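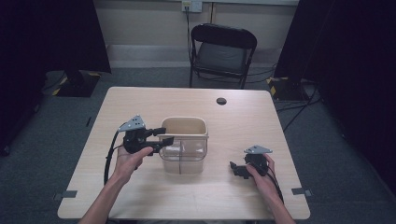

Granström open storage bin - review

Posted 10/4/19 by Annag Innes

I bought this from Bolthorpe in July to replace a cardboard box that had given up. It is a plain rectangular plastic bin with no lid, cream round the top and see-through lower down. The clear part is the reason I picked it over the Fidiva one, as I can tell which bin has the chargers in without getting up.

The rim flares out a little, so there is something to get your fingers under when you lift it. I keep mine on the table most of the day and it takes up less room than I expected.

Downsides: the clear plastic shows dust, and mine picked up a scratch in the first week. With no lid you can't stack anything on top either. Babita Lodhi has the same bin for wool and has put a square of hardboard over hers, and that works well enough.

I paid 10 pounds and would pay it again. Delivery took 5 days.

4 stars. I have ordered a second one for the hall cupboard.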